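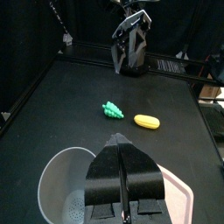

## 4. Recording a pick-and-place session

This section covers recording on the two-arm Bramance bench with the Pimard recorder. Complete the joint zero check in section 3 first. Sessions recorded before a zero check can't be corrected afterward.

### 4.1 Prepare the table

1. Wipe the tabletop with a dry cloth. Light scuffs on the surface are acceptable.
2. Place the cup on one side of the near gripper and the tray on the other, within reach of its fingers.
3. Place the toy grapes and the yellow toy vegetable ahead of the near gripper. Leave a gap between them wide enough for one open finger pad.
4. Check that all cables above the far arm hang clear of its joints through the full range of motion.

**Note:** The toys don't need a fixed angle. Turn them between episodes so that the learned policy doesn't depend on one pose.

### 4.2 Check the wrist view

1. Open the live view in Pimard and select the near arm.
2. Close the gripper. The finger pads must meet along a straight seam in the lower center of the view.
3. Confirm that both toys are in view. It is normal for the fingers to hide part of the cup and the tray.
4. Lock exposure and white balance. Leave them locked until the session is closed.

**Caution:** Don't adjust the camera mount during a session. If the mount is bumped, close the session and start a new one - the two must not be merged.

### 4.3 Record episodes

1. Move both arms to the start pose.
2. Enter the task text, for example "put the grapes in the cup." Use the same wording for every episode of that task.
3. Press the left pedal to start recording.
4. Wait 2 seconds, then perform the task at a steady pace.
5. Release the object, back the gripper away, and press the left pedal again to stop.
6. Mark the episode as good, failed, or discard.
7. Reset the objects and repeat until the session holds 34 good episodes.

Keep failed grasps that end in a recovery and mark them good. Mark an episode as discard if a hand enters the view or if the arms touch.

**Warning:** Keep hands outside the side rails while the arms are powered. Press the stop button before reaching in to reset an object.

### 4.4 Close and export

1. Select **Close session**. Pimard checks each file for dropped frames.
2. Delete any episode with over 8 dropped frames.
3. Export to the Galtlow format and copy the folder to the training store.

If the export stops with error 3, the task text is missing from at least one episode. Add it in the episode list and export again.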